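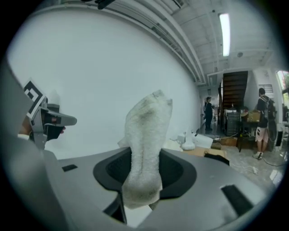

Looking after records, CDs and tapes at home

Posted Thursday, May 21, 2020 by Hernán Cabrera

Most of the damage I see on second-hand records was done at home, by people who liked their music and played it often. Dust, heat and bad stacking do far more harm than playing. These are the things I do with my own shelves, and none of them needs special equipment apart from a brush.

Handling

Wash and dry your hands first. Hold a record by the edge and the label and keep your fingers off the grooves. Tip the sleeve so the inner slides out against your palm, then let the record come out of the inner the same way. Put it back as soon as the side finishes. A record left on the platter overnight with the lid up will be dusty by morning.

CDs are held by the hole and the rim. People worry about the shiny side and forget that the label side is the more delicate one, as the playing layer sits right under the print. Don't write on it with a ballpoint.

Dry cleaning before each play

Use a carbon fibre brush. Set the record turning, rest the bristles lightly across the grooves for two turns, then draw the brush slowly towards the outer edge and off. Clean the brush on its own handle afterwards. Pressing harder pushes the dust down.

Clean the stylus from back to front only, with a small dry brush. Turn the volume down before you touch it.

Washing a dirty record

Old records from a fair or a charity shop usually want a proper wash.

1. Cover the label. A plastic lid of the right size held on with your hand is enough.

2. Mix distilled water with a very small drop of plain washing-up liquid. Tap water leaves chalk in the grooves where I live, and probably where you live too.

3. Wet a soft microfibre cloth and wipe round with the grooves. Never wipe across them.

4. Rinse with more distilled water, using a second cloth.

5. Stand the record in a clean dish rack and leave it until it is fully dry. Mine take a whole afternoon in winter.

6. Put it in a new inner sleeve. The old one is full of the dirt you have just washed off.

Shellac 78s are different. Keep alcohol off them, as it will dissolve the surface, and don't soak them. A barely damp cloth and a quick dry will do.

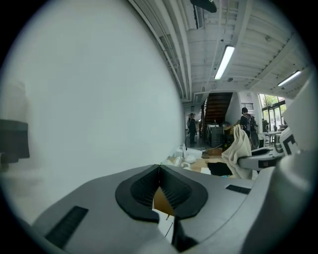
Grey gripper from above, with tan cardboard showing through the gap.

Storing and moving

Records stand upright. Leaning them warps them slowly, and laying them in a pile presses the dirt into the grooves and leaves a ring on the covers. Fill a shelf so that they stay up by themselves but you can still pull one out with two fingers. If you have to force it, move a few to the next shelf.

Check the shelf itself. I once put a row of opera boxes on a cheap bookcase and the board bowed within the month. Box sets weigh a lot more than people expect, so put them at the bottom.

For moving house, small boxes are better than large ones. I stop at 33 LPs to a box, which I can still carry upstairs. Tape the bottom twice — once along the join and once across it — and fill any space at the end with folded newspaper so nothing tips over. Write THIS WAY UP on it and then carry it yourself anyway.

Keep everything away from radiators, south-facing windows and the boot of the car. My own room sits at 17 degrees for most of the winter and the records are quite happy. Lofts are too hot in summer and garages are too damp. I lost a few covers to mould in a garage one February and have not used it since.

Mould on a cover can sometimes be brushed off outdoors once the card is dry. Wear a mask. If the smell stays, put the record in a plain white cover and keep the old one apart from the others.

Price stickers

Warm the sticker with a hairdryer on its low setting and peel from one corner, very slowly, keeping the sticker folded back flat on itself. On a laminated cover this nearly always works. On bare card it often takes the print with it, and I leave those alone. A sticker from a shop that closed years ago is part of the record's history to some collectors in any case.
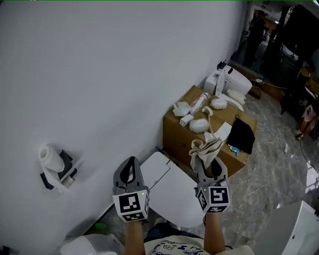
Lighter fluid gets rid of the glue that stays behind on a laminated cover. Put a little on a cotton bud, test it on the back first, and open a window.

Cassettes

Wind a tape right through and back again once a year if you want to keep it. This stops the layers sticking. If the little felt pad has dropped off inside, the shell can be swapped for one from a cheap blank, provided it is the sort held with screws. Lay the parts out in order as you remove them.

Clean the heads of the player with a cotton bud and isopropyl alcohol, and do the metal capstan as well. Use a dry bud on the rubber roller. Let it all dry before you put a tape in.

CDs that skip

Wash the disc under lukewarm water with a drop of washing-up liquid and dry it with straight strokes from the centre to the rim. Try it in another player before you throw it out, as older machines are fussier. If it plays on the computer, make a copy that same day and keep the copy in the car.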